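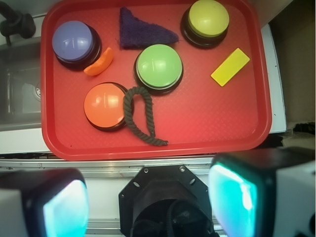
Wrist camera view of the red tray, with four buttons and four small objects.

Stindari Tray Demos

Hello, and thanks for looking in! Stindari is a set of demonstrations in which a person drives a robot arm by remote control to do small jobs on a tray: pressing buttons, picking up little things, moving them next to one another. We recorded it at Eltirwood so that we'd have something fiddly to train on that still fits on a worktop, and we've had such a good time with it that we'd like other people to have it too.

What you get

There are 2,140 episodes in this release. Each one is a single attempt at a single instruction, from the moment the operator takes control to the moment they let go. With every episode you get:

wrist video, in colour
arm joint positions and gripper opening, matched to the video
the operator's commands, before any smoothing
the instruction, in plain English
an outcome label: done, partly done or failed

We kept the failed ones. They're some of our favourites — there is a lot to learn from a grip that slides off a curved edge, and the operators often rescue things in ways we'd never have thought to script. If you only want clean runs, filter on the outcome label.

The instructions

There are 79 different wordings. Some are very short ("press the blue button") and some lean on where things are ("put the orange crescent beside the green button", "move the rope away from the orange button"). A few ask for two steps in order. People disagree about colour names, especially between the yellow-green button and the lime one, so we left each operator's own wording in and added a tidied version in a second field called text_clean. Please tell us which one you trained on if you share results!

The objects

The buttons are round and domed, with black bases. The loose things change from one batch to the next and were picked to feel different in the gripper: felt shapes, a flat yellow block, a soft crescent, a length of twisted rope. The rope is the hard one. It never lies the same way twice, and success on it is well below everything else, so do report it on its own line.

How it was recorded

6 operators took part, all driving with the Kokkonen hand controller. Everyone had a practice session first, and those runs are left out. Between episodes the operator rearranged the tray by hand, with no fixed layout. Geert Prins wrote the recording software and checked the timing on every batch — any remaining drift is listed in timing_notes.txt.

Splits

Train and validation are divided by session, so you won't find the same layout in both. The test split has 108 episodes and uses wordings that don't appear in training.

Known problems

Batches recorded in July have the gripper opening stored in the wrong units. Use the loader's fix_july option.
Reflections on the domes can be strong and sometimes wash out the colour.
Force readings aren't included. A press is judged by eye, so a very light touch may be labelled either way.

Related

The Trorkau loader reads these files without changes. If you write your own, start from the small sample folder, which has the same layout as the full set and downloads in a few minutes.

Questions, corrections and odd results are all welcome on the issues page. We read every one.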